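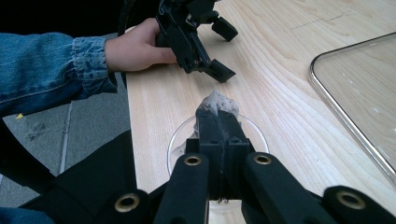
My sister had entered the Turow Ten in the winter, when it was cheap, and by August she had a bad ankle and a number that could not be transferred. The rules were clear about it. If you could not run, your place was lost and so was your money, and nobody else could have it. She rang me on the Thursday and said I might as well use it. I drove over to Restano early on race morning to collect the number in her name, still in my ordinary clothes, one arm out of the car window in blue denim gone pale and mottled in the wash, the cuff buttoned at the wrist. It was already too warm for it. A boy in a yellow bib waved me into a field and told me to park up against the hedge.

The desk was under an awning by the sailing club. I gave our surname and the first letter of her first name, as she had told me to. The woman on the desk ran a ruler down the list and handed me an envelope without looking up. Inside were four pins, a number and a grey plastic chip on a strap, made by a firm called Skemasa. The number was 72.

"Left ankle or right, it doesn't matter," she said. "Just not in your pocket."

I changed in the car. I had told myself that it was not really cheating. The race was sold out at 325 places, but there would be gaps on the start line and I would be filling one of them. I would run steadily, hand the chip back and go home. My sister would get the mug. She had the mugs from five other years on a shelf in her kitchen and this was mostly about the mug.

The start was on the dam road. I stood a good way back with people who were talking about holidays. A man near me was eating a banana and seemed to be having trouble with it. Somebody spoke through a loudhailer and none of us heard what was said, and then the people at the front were moving and after a while we were too.

The Turow Ten goes round Restano Water once, leaves it by a farm track, climbs to Turow church and comes back down the lane. The lakeside part is flat. There is a wide path with grit on it and after that a narrower one through trees, where you cannot pass without treading on someone. I settled in behind two women in matching green vests and stayed there for three miles. They ran at exactly the pace I wanted. When they spoke to each other it was about a boiler.

At checkpoint 2, where the track leaves the water, a man was writing down numbers on a clipboard in case the chips failed.

"Seventy-two," he said. "Well done, love." Then he looked up and said, "Sorry, mate."

I said that was all right.

"I've got you down as a lady here."

"It's probably a misprint," I said, and ran on. It was the first outright lie I had told about it. Up to then I had only let people make their own mistakes.

I had not trained properly, but I had cycled to work since the spring and the hill to the church suited me. I went past the green vests where the concrete starts. Then I went past a lot of people who had gone off too quickly. Most of them were walking with their hands on their knees. I am not a fast runner and it is rare for me to overtake anybody who is not injured, and I will admit I liked it. By the time I reached the lychgate I had stopped thinking about running steadily.

There was a table outside the church with water in paper cups. I took two and threw one over my head. A girl of eight or nine held out a tray of orange quarters and told me I was looking strong. I think she was saying it to all of us.

The last three miles are downhill to the lake road, then level to the finish. I could hear the loudspeaker long before I could see the club. They were reading out the names of people as they came in, which was something the chips made possible. I had not thought about this. The mat that picked up your chip was 100 metres before the line, so the announcer had time to find you on his screen, and as I came on to the grass he read out my sister's name, in full, with her club. He had a good clear voice.

"And that's a super run," he said. "That's our third lady."

There was some clapping. It carried on for a bit and then it thinned out. I crossed the line and a teenager knelt down and undid the strap from my ankle. She looked at my leg, and at my beard, and put the chip in her bucket with the others. 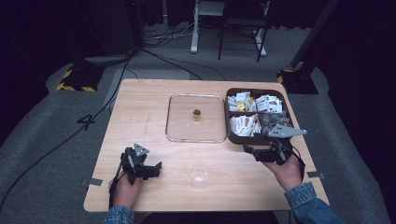
I ought to have gone straight to the results van. It was parked beside the boathouse with its side door open and I could see a man in there with two laptops. I walked towards it and then past it, to where they were giving out the mugs. I took a mug. Then I sat on the bank and drank squash out of it and watched people finish.

The green vests came in together, holding hands for the last few yards. A good while after them came a woman in a plain white T-shirt, on her own. She was older than me, sixty perhaps. She stopped her watch, looked at it and then looked round for somebody to tell. There was no one with her, so she told me.

"I've taken two minutes off," she said. "I never thought I'd do it on this course."

I told her well done. She sat down near me to unlace her shoes and asked how I had got on. I said it had gone better than I expected. She asked for my time and I gave it to her. She said that with a time like that I must be somewhere near the front for my age, and I said there were a lot of good men out.

"My daughter was out," she said. "She's over there with the blue bag. She's come fourth. She's been fourth here three years running. She says she's going to have it put on a cushion."

I looked over. Her daughter was standing by the railings with her foot up, stretching the back of her leg. She was laughing at something another runner had said. She did not look very upset, but then she had been fourth before and perhaps she had got the hang of it.

The prizes were on a trestle by the club door. First man got the Vishwakarma Shield, which lives in a cabinet and only comes out for the day. First woman got a smaller one of the same make. For second and third there were envelopes and a box of chocolates. A card in front of each box said who it was for, and somebody had already written the names in. I went close enough to read my sister's.

I went back to the results van then. The man with the laptops had his back to me and was eating a pasty.

"I need to tell you about number seventy-two," I said.

"What about it?"

"It's my sister's. She's got a bad ankle. I ran it for her."

He turned round and looked at me for some time. He had flakes on his jumper and he brushed them off before he said anything.

"You know you can't do that," he said.

"Yes."

"If you'd gone down out there we'd have been ringing her husband."

I had not thought of that either. I said I was sorry. He asked me how to spell her surname, though he had it in front of him, and he asked me for mine, and wrote them both on the back of an entry form. Then he pressed some keys. I could see the list from where I stood. Her line went grey and all the ones underneath moved up by one.

"She'll be banned for next year," he said. "You as well, if you were thinking of it. That's the rule. I don't make it."

"Can it be just me?"

"It was her number."

He picked up the microphone that was lying by the laptop and then put it down again. He said he would go and change the card himself and that there was no need to put it out over the speakers. He asked whether I had taken a mug. I held it up. He thought about it and said I had better keep it, they had nearly 100 of them left over from another year and the date was wrong on some of those anyway.

I stayed for the prizes. I stood at the back by the bins. When they called third woman the daughter did not move at first. Her mother had to push her, with one shoe on and one in her hand. Someone took a photograph of them with the chocolates, and then the mother wanted one without her in it, and they had to do it again.

It took me half an hour to get out of the field. I drove to my sister's with the mug on the passenger seat, wrapped in my wet vest. She was on the sofa with her foot on two pillows and a bag of peas. She had been following the results on her phone all morning.

"I was third," she said. "I was third for forty minutes. I've had messages. I've had one from my old PE teacher."

"I know. I had to tell them."

"I saw. I went grey."

I told her about the ban. She did not say much to that. She moved the peas to the other side of her ankle. Then she asked what the time was, the real one, from gun to line, and I told her, and she wanted to know what I had gone through halfway in, and whether I had walked any of the hill.

"None of it," I said.

"I always walk from the cattle grid," she said.

She asked me to put the mug up with the others. There was room at the end if I moved the teapot. I moved it, and filled the kettle while I was standing there.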